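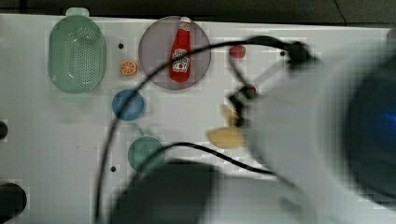

Play kitchen storage, then. We run the toy library on Rellden Street and the kitchen set is the only thing that comes back in a worse state than it went out, including the bikes. I want one rule for how it's packed. My proposal is that food goes with food and crockery goes with crockery, and the ketchup does not spend its life lying on a plate as if it were the main course. The green colander would take the fruit, the orange slice included, and the flat round things would stack. Mr Maeng in the next unit thinks I should get out more. Opinions welcome.

**rodrigo_m**

---

Colander as fruit bowl, no. Someone borrows the colander for their pretend pasta and the fruit ends up in a bag for life in Lusgate. We tried it in November. I am still owed a pear.

Use a drawstring bag for food and leave the colander with the pans. It's a colander.

**jennylyn_s**

---

> the ketchup does not spend its life lying on a plate

What has the plate got to do with anything? My two serve ketchup as a course. With a white cap and a tomato on the label it's the smartest item in the set, so I can see their point.

More seriously, sort by meal. One bag is breakfast, one is dinner. Children don't think in crockery.

**bitna_won**

---

Sort by meal and you will spend your evenings deciding whether a banana is breakfast. Ask me how I know.

**jennylyn_s**

---

It's breakfast.

**bitna_won**

---

It's a telephone. Every child under four will tell you that.

I'm with Rodrigo on the main point, but the strawberries need their own tub with a lid. Big one, small one, doesn't matter, they all roll. In our set the leafy tops are the first thing to get chewed as well, so I like them where I can see them. 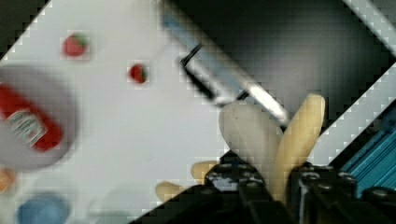 How often do you wash the food?

Hard plastic gets warm water and washing-up liquid every time it comes back, and anything with a paper label is wiped with a damp cloth.

**seulgi.heo**

---

Every time? We do ours on the last Friday of the month and the children of Drernatden are thriving, or at any rate loud.

**milagrosb**

---

Remind me not to borrow from Drernatden.

**jennylyn_s**

---

Noted, and we shall keep our pear.

Rodrigo, whatever you settle on, write it on the inside of the lid. We had a lovely laminated sheet. It went out in 27 loans and came home from the last one with a shopping list on the back. Also, the blue one and the teal one in your first post won't stack if one has a handle and the other doesn't, so I'd put the handled one on top and stop worrying.

**milagrosb**

---

Right. Food in a drawstring bag, strawberries in a tub, colander with the pans under protest. Handled one on top. Ketchup goes in the food bag and I'm not taking questions.

**rodrigo_m**

---

Is ketchup food, though? I'd have said condiments want their own bag.

**bitna_won**

---

Locking up the shop now. Will check this again on Monday, against advice.

**rodrigo_m**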